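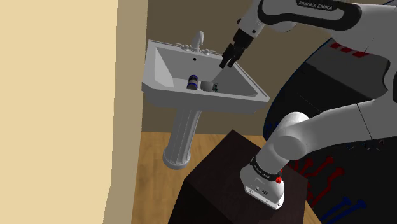
How a Small Fiction Magazine Gets Made

The Orkasley Quarterly prints horror, science fiction and a small amount of crime. It runs to 96 pages, pays on acceptance, and closed its latest reading period in February with 2817 submissions in the queue. Nine of those stories will appear in the summer issue. The rest of the work, from the editor's side, is the process of getting from one number to the other.

Submissions arrive through a web form. The form strips the author's name and assigns a number, and the first reader sees only the number, the title, the word count and the text. Stories over 7,500 words are refused by the form itself. Stories under 1,000 words go to a separate queue, where they are read in batches. Very short fiction is hard to judge next to long fiction, and mixing the two tends to favor whichever the reader saw last.

First readers are asked to finish the opening 300 words of everything. After that they may stop. A reader who stops must mark the paragraph and choose one of five codes: language, pace, premise, market fit, or duplicate. The last code covers plots the magazine has bought within two years. In the current period it was used most often for haunted rental apartments and for messages received from a drowned relative.
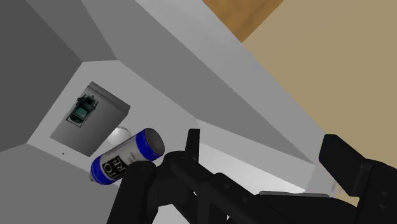
By the fiction editor, Orkasley Quarterly
7 May 2020

About 300 stories survive the first reading. Each then goes to two second readers, who score it from one to six and do not see each other's scores until both are entered. A gap of three points or more sends the story to a third reader. Gaps of that size usually involve endings. Readers agree on openings far more than they agree on last pages, and a horror story that declines to explain its monster can receive a two and a six on the same afternoon.

The short list is read in full by the fiction editor, on paper, in a fixed order by length. Paper slows the reading down and makes repeated words easier to catch. At this stage the questions are mostly about the issue as a whole. Two first-person stories with unreliable narrators can share an issue if they are kept apart. Three cannot. A long novelette displaces two shorter pieces and has to be better than both.

Editing runs to two passes. The first deals with structure and is sent as a letter, normally one page. The second is a line edit in the file. Authors may refuse any change except corrections of spelling and fact. Most refusals concern commas.

The magazine is set in Nekholm, a text face with a large x-height and narrow figures, at 9.5 on 12.5 points. The previous face, Edwards, looked better in headings but filled in on uncoated stock, and the italic was hard to read in long passages of thought or dream, which the genre produces in quantity. The change added four pages to the average issue. Printing is done at Merport in a single run, with 300 copies held back for late subscribers and replacements.

Reprint rights return to the author six months after publication. Anthology editors often ask sooner, and the contract allows it for year's-best volumes only. The next reading period opens when the summer issue has gone to press. The word limits and the form are unchanged.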